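Ticket: Dryer ends heated cycles early, load comes out damp
Product: Brivico vented dryer, 300 series
Site: Skivcombe, flat over the shop
Status: Closed
Opened by: Zewditu Mamo
Assigned to: Priit Rimkutė

Reported problem

Sensor cycles stop well before the load is dry. Cotton Normal shows 53 minutes at start, then drops to the cool-down stage after 20 or less. Timed Dry runs to the end but the clothes are still damp at the waistbands and seams. Error code E44 showed twice in August and cleared on its own after a power cycle. No burning smell, no tripped breaker. Drum turns normally.

User has already cleaned the lint screen and tried a smaller load. No change.

Questions sent to user

1. Length and type of exhaust duct?
2. Is the outside flap opening when the dryer runs?
3. Are dryer sheets used?
4. Has the dryer been moved since it last worked properly?

Reply from Z. Mamo

Duct is foil flex, goes behind the cabinet and out through the wall. I can't see the outside flap from the ground. Dryer sheets yes, every load. The dryer was pulled out in August to get at a leaking water valve, then pushed back. I can't say for certain that the trouble started then but I didn't notice it before.

Priit Rimkutė, first visit

Exhaust temperature at the back of the drum climbed to 152 F and the high limit opened. Heater dropped out, drum kept turning. Limit closed again after a few minutes and the heater came back. This repeats through the cycle and accounts for the poor result on Timed Dry.

Pulled the machine out. The flex duct was flattened between the cabinet and the wall, with a second kink where it meets the wall collar. With the duct off, airflow at the outlet was good and the limit did not open in a full timed run. Blower wheel is tight on the shaft. Lint screen holds water when rinsed under the tap - residue from dryer sheets.

Moisture bars are dull and have the same film on them. A coated bar normally makes the board read dry too soon, so the two faults look alike from the front panel but have separate causes.

E44 on this board is a restricted airflow code. It is stored, not live. Cleared from the service menu.

Work done

- Foil flex removed. Replaced with rigid elbow and a short straight section, Istow periscope type.
- Wall collar cleared of lint. Outside flap checked from a ladder, moves freely.
- Lint screen scrubbed with dish soap and a nylon brush.
- Moisture bars wiped with white vinegar, then a damp cloth.
- Machine leveled. Left rear foot was off the floor.

Test after repair: mixed cotton load, Cotton Normal, ended dry. Limit did not open.

Follow-up from Z. Mamo

Much better on towels and jeans. One remaining complaint: knits and other fuzzy items come out hot, and one cardigan is tighter in the sleeves than it was. Is the dryer now running too hot?

Reply from P. Rimkutė

No. Exhaust temperature is in range for the cycle. Before the repair the heater was cycling off on the limit, so knits were getting far less heat than the dial setting called for. They are now getting what the dial says. Use the steps below for those items. If the care label says no tumble drying, the label wins.

Care steps for knits on this model

1. Turn the item inside out and shake it before loading. Do not mix with towels.

2. Select Delicates, heat Low, dryness Less Dry. Do not use Cotton Normal with the heat turned down - the Rodrigues control board resets the heat level if the cycle is paused and restarted.

3. Take the item out when the cycle ends and lay it on a flat surface such as a bed. Open out the folds, pull the corners and edges gently to shape, and leave it to finish in room air.

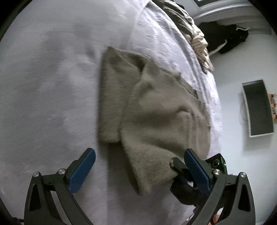
4. Clean the lint screen after every knit load, even if it looks clear. Fuzzy yarns shed fine fiber that packs into the mesh.

5. Wipe the moisture bars once a month. Leave out dryer sheets, or use wool balls.

Closing note

User confirms two weeks of normal use, no return of E44. Reopen this ticket if the code comes back or if Cotton Normal drops to cool-down early again. Note the time left on the display when it happens.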